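Household Skills for Adult Learners
Notes for Unit 2: Putting Things Away After Shopping
Prostville Community Classes
Tutor: Colette Maillard
Last revised May 13, 2021

Welcome back, everyone, and thank you for the lively talk last time about pantries. I promised I would write up what we said about unpacking, as several of you were scribbling on the backs of receipts, and I'd hate for that to be the only record!

We began with the part of the job most of us skip, the sorting. You come in the door, the bags go down, and the temptation is to grab whatever is on top and find it a home. Paraschiva Pop told us she does it this way and always ends up walking to the refrigerator nine times, which got a laugh because most of us do the same. Try making two groups first, one for food and one for everything else, and only then start opening cupboards. It feels slower for the first week or so, and then you stop noticing it.

Now, packaging. I spent longer on this than I meant to, but I do think it matters. Fruit often comes home dressed in those stretchy foam mesh sleeves, and they are lovely things for the journey and a nuisance afterward. Take the sleeve off before the fruit goes in the bowl, so you can look the fruit over on all sides and set aside any piece with a soft spot to eat first. 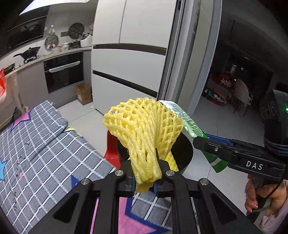
Decide at the same moment what becomes of the sleeve. If you keep a few, give them one small container and stop when it is full. Liviu Surdu slips his over glass ornaments in January when the decorations go back in the attic, and I have done the same with wine glasses ever since he mentioned it. The rest can go straight in the trash, unless your local recycling says it takes foam. Do check, please - the rules in Plokthorpe are different from ours.

Tubes and small packages with a lot of fine print are the other thing people asked about. Read the label while it is still in your hand, under a good light, and look for two things in particular: the storage directions and the date. Then put it away with the label facing out. Tirta Sinaga asked whether creams and ointments should live in the kitchen at all, and my own feeling is that they belong well away from food, on a shelf of their own and out of reach of little ones.

A word on where to work. A table or counter is kindest to your back, but plenty of families with small children end up doing this on the floor, with everybody joining in, and that is perfectly fine. Clear a space, keep a bin within arm's reach, and let the children pull off the sleeves. They love it.

For next time
Unpack one shopping trip the way we discussed and write down where you got stuck. Bring along one piece of packaging you never know what to do with. Beat Gisler has kindly offered to bring his shelf dividers, and we will start Unit 3 with those.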